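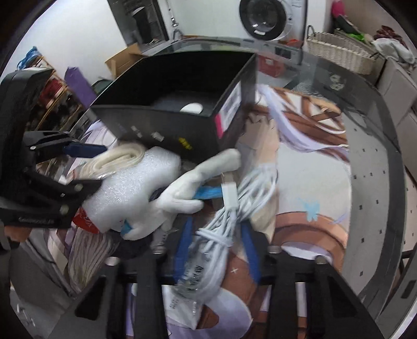 Alles auf einen Haufen: Kabel, Kordeln und der ganze Rest

So, der März ist da und mit ihm mein jährlicher Anfall von Sortierwut! Wer hier schon länger mitliest, kennt das ja: Erst kommt alles auf einen Haufen, dann wird gestöhnt, dann wird eingetütet. Den Anstoß hat diesmal Selina gegeben (Selina Trummer, bei der ich neulich ein Verlängerungskabel ausleihen musste, obwohl ich 6 davon besitze – irgendwo). Jetzt liegt also alles auf meiner Anime-Decke, das weiße Kabelbündel neben der Zange mit den blauen Griffen, die weiße Baumwollkordel gleich dabei und mittendrin der schwarze Karton mit dem runden weißen Ding. Der Wischmopp hat sich auch dazugeschlichen, der hätte eigentlich in die Putzecke gehört. Und das Plüschtier streckt sich nach dem Karton, als wollte es mithelfen. Die Wäsche hinten ignoriere ich heute, eins nach dem anderen!

Meine Regel beim Sortieren ist schlicht. Was ich zweimal in die Hand nehme und beide Male nicht weiß, wozu es gehört, kommt in die Fragekiste. Die steht dann bis zum Sommer im Flur, und wenn bis dahin niemand danach gefragt hat, darf sie weg. Letztes Jahr waren am Ende 13 Ladekabel drin, eins davon von einem Rasierer, den Thaddäus seit Ewigkeiten nicht mehr hat. Er wollte es trotzdem zurück!

Kordeln sind übrigens mein Lieblingsteil. Ich lege sie in langen Schlaufen hin und her, immer ungefähr gleich lang, und dann ab in den Beutel mit Zippverschluss. Früher habe ich alles um die Hand gewickelt und mich später über die Knoten geärgert. Den Trick mit den Schlaufen habe ich von Heidrun Riedl, die ihr halbes Nähzimmer so verstaut hat (Heidrun, falls du das liest: danke, und dein Maßband liegt noch bei mir). 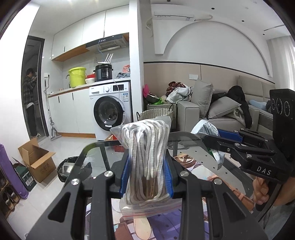

Gerippte Kordel, cremeweiß, schön in Schlaufen gelegt und eingetütet. Daneben ist schon das nächste Päckchen an der Reihe.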